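Jomora brings its drying rack and table mat to 456 more stores this November

I've been washing dishes by hand for most of my adult life, so you can guess how happy I am to write this one! Jomora, our little kitchen goods company in Brovia, is putting its countertop drying set on shelves at Bech home stores starting in November. That's 456 stores, up from the 10 that took a chance on us at the start.

The set is a white wire dish rack and a big brown table mat, sold together or on their own. My colleague Marta Shevchuk drew the rack at her own kitchen table, and she went back and forth on the spacing of the prongs for ages (soup bowls were the trouble – they always are). I wanted the mat large enough to spread a whole dinner's worth of plates on, and Marta wanted it in a color that goes with everything. We both got our way. 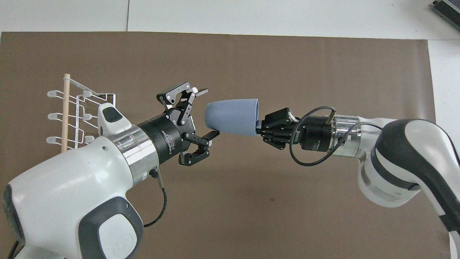

The Jomora table mat on a white tabletop, with the white wire dish rack. Photo: Jomora

We sent early sets to almost 1000 households and read every note that came back. People liked the capped prongs and asked for a bigger mat, so the mat grew. Shewit Abdella at Bech tried one at home too, and she called me on a Tuesday night to ask for a second one for her mother.

Stores can order now, and samples go out from our Aker warehouse. For samples, prices or a chat about bowls, ask for Mebrat Tekleab at the Jomora press desk, extension 1031.

Ibsa Kassa, Jomora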